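A Visit to the Grenedstead Animal Shelter Open Day

Grenedstead opened its doors to the public on 19th January, and I drove over from Cumham to have a look. The shelter takes in cats, dogs and small mammals, and it holds an open day twice a year. The other one is in September. I went because we lost our old dog in the fall and are starting to think about another, but you don't have to be looking for a pet to go. Entry is free and you sign in at the front desk.

Tours leave every 30 minutes and are kept small so the animals are not upset. Ours was led by Stuart Tapley, who runs the kennel side. He asked us not to put fingers through the gates and not to crouch down in front of the dogs, and then we went straight into the intake area.

Every animal that arrives is kept apart from the others at first. Dogs are weighed, scanned for a chip, checked for fleas and given their first shots if there is no record of any. Stray dogs are held for the legal period before they can be put up for adoption. Cats go to a separate building across the yard, where they can't hear the barking as much. I had not thought about that before, but the difference in noise when the door closes is big.

The kennel block has 42 runs. Each one has an indoor part with a raised bed and an outdoor part with a concrete floor, and there is a hatch between them that staff work from the corridor. Cleaning starts at seven. The dogs are shut outside while the indoor half is scrubbed and dried, then they swap. Cards on the gates give name, age, weight and food, and a colored dot shows who can walk the dog. Green is anyone trained, yellow is experienced walkers, red is staff only.

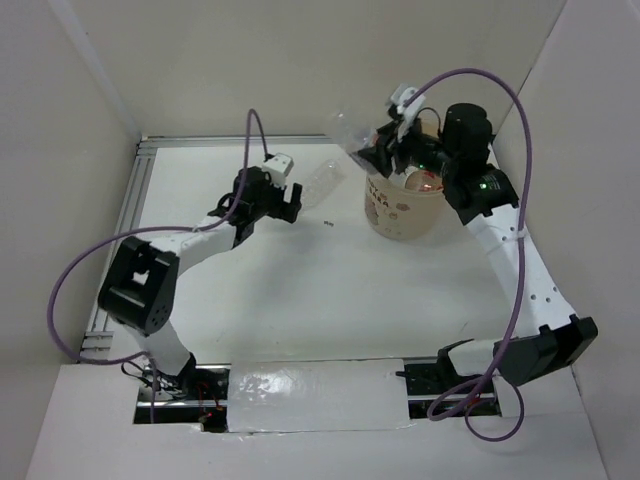

Food was the part I found most useful. The shelter feeds one brand of dry food to nearly all the adult dogs, because sudden changes cause upset stomachs and they want to keep things simple. When you adopt, you go home with a small bag of it and a sheet on how to switch over. Stuart said to take at least a week, starting with mostly the old food and adding a bit more of the new each day. He also said most people who call back with a problem in the first few days have been giving too many treats.

The cat building was warmer and slower. Each cat has a box to hide in, and visitors are asked to leave a cat alone if it is in the box. Two rooms are set up for groups that already get along. A large gray tom named Rudd was asleep on a shelf in the first room and did not move while we were there. In the second room a thin tortoiseshell called Curnia came over to everyone in turn. She has kidney trouble and needs a special diet, so she will go to a home that can keep up with the vet visits.

After the tour there was a short talk on the adoption process. You fill in a form, have a phone call, then come in to meet the animal. For dogs, everyone in the household has to come, and so does any dog you already have. They don't do same-day adoptions. The wait is usually a matter of days, longer if you rent and they need a letter from your landlord.

A few practical points if you plan to go. The parking lot is small and was full when I left at 2, so come in the morning. Wear shoes you don't mind getting wet. Leave your own dog at home. The path to the cat building has a step that would be hard with a stroller, but there is a way around by the laundry if you ask. Coffee and baked goods are sold in the entrance hall, cash only, and there is a bin for old towels and blankets. They can't take pillows or comforters.

The shelter hopes to raise $1000 toward a new washing machine, and there was a jar for it at the desk. We have put in a form and have our phone call next week.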